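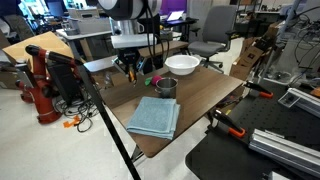 Chapter 4
Gathering Examples

By now you have met the idea that a learning system is only as good as what it has been shown, and you may be impatient to get to the part where something learns. I was too, the first time. But stay with me for a chapter, because most of the hours in a project like this are spent right where we are headed now, at a table with a few household things on it, moving them, putting them back, and writing down what was done.

Let us begin with a word we will use constantly. A demonstration is one complete run of a task, from the starting arrangement to the finish, recorded together with the commands that moved the arm. If the task is to put a cup in a basin, then one cup going into one basin is one demonstration, and a fumbled attempt counts as a demonstration too (we will argue over whether to keep it in Section 4.3). A collection of demonstrations of the same task is called a set. The Weerakoon set, which we will use in the exercises, holds 1526 of them, and I promise you will know it well before March is out.

Now, suppose you record 200 demonstrations with the towel always in the same corner and the basin always at the back. The system may do beautifully on that table and then go quite to pieces when a neighbor slides the towel over by the width of a hand! It has learned the corner along with the towel. So we vary things on purpose: where each object lies, which way a handle points, what else is sharing the tabletop, and where the camera stands.
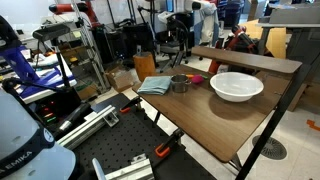
Photo: Malsha Jayawardena / Ledemard

A folded cloth, a small steel pot and a wide white bowl make a fine beginner's table, and I would urge you to start with something just as plain. The cloth is soft and changes shape when it is pinched, the pot has a side handle to think about, and the bowl gives you somewhere to put things. The room behind the table matters as well. A camera records the chairs and shelves along with the pot, and a system will happily take hints from them if you let it.

My colleague Kanokwan Rojanasak likes her students to work in blocks of 20 demonstrations and then stop, stretch, and rearrange everything before the next block. I used to go on much longer, and my later recordings were always a bit lazy, with the arm taking the same easy path again and again.

Before you read on, clear a table at home and choose three objects for it. Write down 15 different ways to arrange them, and keep the list handy, as we will need it in Section 4.1.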